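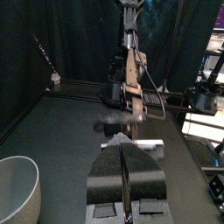
Fig. 2. Speckled bowl at the left of the table, white piece farther in.

Section 2: Setting up the table for sorting

The Kallholm sorting set comes with a sheet that promises a clear table "in moments." We have tried it, and we doubt it. Allow 18 minutes the first time.

1. Choose a plain, matte tabletop. The sheet says any surface will do. A shiny one throws glare, and white pieces get hard to see on a pale one. Dark gray works well.

2. Wipe the table and let it dry. The Trerier spray sold alongside the set is optional. Ornella Zuccaro tested it against a damp cloth for this guide and could not tell the two tables apart.

3. Put the large bowl down on one side, rim up. Left or right makes no difference, whatever the sheet says about "natural flow."

Note: The bowl is wider than it looks in the catalog. Check that its whole base sits on the table.

4. Lay the pieces out flat, one at a time, with the long side running left to right. Leave a hand's width between them. Do not tip out the whole bag.

5. Move the small dark pieces first. They are the ones that get lost on a dark table.

6. Place each piece in the bowl. Dropping them is said to be harmless to the glaze. We would want to see that shown before relying on it.

Caution: Keep loose cables off the tabletop and away from the rim of the bowl. A snagged cable can pull a full bowl over.

Caution: Do not stack pieces above the rim. The stated capacity is 411 small pieces, a figure Przemysław Żak was unable to reach without spilling.

7. When the table is clear, run a hand over it and look along the far edge, where flat pieces tend to end up.

Spare bowls are listed under part number 1295. The Osman bowl is advertised as a match, but its rim is narrower and we do not suggest mixing them.

Section revised May 20, 2020. For storage, go to Section 3.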